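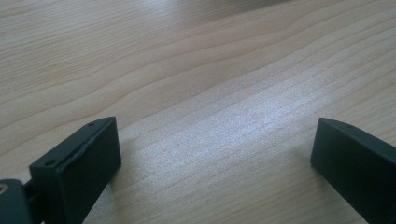
Hultham Community Workshop will begin refinishing the shared worktables in its main hall in May. This thread sets out the arrangements for members. 1/6

All tables with a pale wood top are included. Tops will be sanded along the grain, cleaned and given two coats of clear satin finish supplied by Brivinance. 2/6

Members have told us that the present surface reflects the overhead lights, particularly in the evening. Satin was chosen with those comments in mind. The natural color of the wood will be kept – no stain will be applied. 3/6

The approved budget is $3,000. Of this, $475 is set aside for sandpaper, cloths and floor covering. The Sultia Fund has contributed $1,000, for which the workshop is grateful. 4/6

Work will be carried out two tables at a time. A table marked with green tape is closed and must not be leaned on or used for storage. Members with a reserved place will be moved to the Lie Street annex at no charge. 5/6

Once tables reopen, please use a mat under hot tools, glue and paint. Spills should be wiped up with a damp cloth – solvent cleaners are not permitted on the new finish. Mats are available at the front desk until 8 p.m. 6/6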